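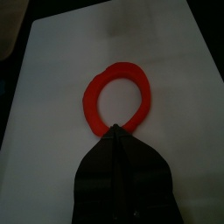 Packing cell is taking over ring placement, what happens to the bench jobs?

Posted in Workplace Automation by plidel_bench4

I work second shift at a plant that makes soft gaskets and sealing rings. We are 2 benches of hand placement feeding one inspection station. Management has put a Grilholm arm with a two-finger gripper on a trial table, picking single rings off a flat white sheet and moving them to a tray. The plan is to run it on the red soft rings first and then decide about the rest in November.

What I would like to know from people who have been through this:

The rings are not rigid. They come off the liner slightly out of round and the band is not the same thickness all the way. By hand you feel that and adjust. Does the arm cope, or does somebody end up standing next to it all shift?

Our rate is set per bench, currently 1188 rings a shift. If the arm takes the easy rings and we get the ones it rejects, the rate makes no sense any more. Has anyone had the rate rewritten, and who wrote it?

Is "cell operator" a real job with a real grade, or is it the bench job with a tablet?

I am not against the thing. My wrists would be happy to see it take over. I would just like to know what to ask before the meeting instead of after it.

Edited to add: the arm has a camera on the wrist and finds the ring by color against the white. Lighting on the trial table is the same as the rest of the hall, so not great.

nindavwood_maint

I look after three cells of this general type at Nindavwood, on foam and silicone parts. Taking your points in order.

Soft parts. It copes if the grip is chosen properly. There are two usual ways to pick a ring with two fingers. One is to pinch the band, one finger inside the hole and one outside. The other is to go down into the hole with the fingers closed and open them against the inner edge. Opening inside is kinder to the outer surface but will stretch a soft ring, and if the hole is oval the fingers have to line up with a sensible axis or the part comes off crooked. Pinching tolerates an oval hole better but leaves marks on some compounds. Ask which one they are using and whether the mark or the stretch has been checked against your drawing. At our place it had not been, and inspection found out in the second week.

The approach matters as much as the grip. If the closed fingertips come down on the band at one end of the hole, the ring gets pushed along the sheet or folded. That shows up as a missed pick, and the log will call it a vision fault when the real cause is an offset of a few millimeters between camera and gripper. Ask who is allowed to redo the calibration and how long it takes. With us it was a contractor for the first months, and the cell sat idle until he could come. Now two of the former bench staff do it, with a printed procedure, before the shift starts.

Lighting. Red on white is the easy case, so a trial on red rings tells you very little about gray or translucent ones. Shadows on the sheet and dark smudges matter more once the part has less contrast. Ask for the trial to include your worst part and your worst corner of the hall. A fixed light over the table is cheap compared with everything else in the cell.

Somebody standing next to it. Yes, at first. Our cell stopped 328 times in its first month of production, most of them cleared by hand in under a minute. None of that was in the staffing plan, which assumed one person for three cells. In practice a person who gets interrupted that often cannot do anything else useful. Get the stop count written into the review, per shift, and do not accept uptime as a substitute. Uptime hides short stops.

Safety, which you did not ask about. Clearing a jam is the point where hands go into the work area. Find out what state the arm is in when the guard is open or the light curtain is broken, and what has to be pressed to restart it. Everyone who might clear a ring needs that training — including people lent from the other bench for an hour.

wei_line_lead

Agree with most of the above. I can add something on rates and grades, being on the other side of that conversation at Wei (packing, not gaskets).

Your concern about the rate is correct. Once the machine takes the regular parts, the manual bench sees a harder mix, and the old number stops describing the work. We kept ours unchanged for far too long and lost good people over it. What worked in the end was timing the reject mix separately for two weeks, with the bench staff present and able to object to how a part was classed. Production engineering wrote the new rate and the shift reps signed it. Ask for a suspension of the old rate from the day the cell goes live until the new one exists. That was the part we left out.

On the grade: it depends on what the job sheet lists. Ours first said "monitor cell, clear faults, refill," and it was graded the same as bench. The revised one lists calibration check, gripper pad change, editing pick positions within limits, and first-level fault diagnosis, and it sits one grade higher. The people are largely the same people. If those tasks are going to be done by your shift anyway, they should be on the sheet before anyone is asked to volunteer.

One thing I would watch is rotation. Bench work is hard on the wrists, but standing at a cell waiting for a stop is tiring in a different way. We rotate every two hours. It also keeps manual placement skills alive, and you will want those when the cell is down for a day.

grl_user_77

we had one of these, it was fine. get spare finger pads, they wear out faster than the manual says and then it drops everything. ask who pays for them too, ours came out of the shift consumables budget and there was a row about it

plidel_bench4

Thanks, useful. I asked at handover today: they are going into the hole with the fingers closed and then opening, and no one could tell me if the stretch had been checked. Calibration is contractor only for now. Both are on my list for the meeting, along with the stop count and suspending the rate. Will post what they say about the job sheet.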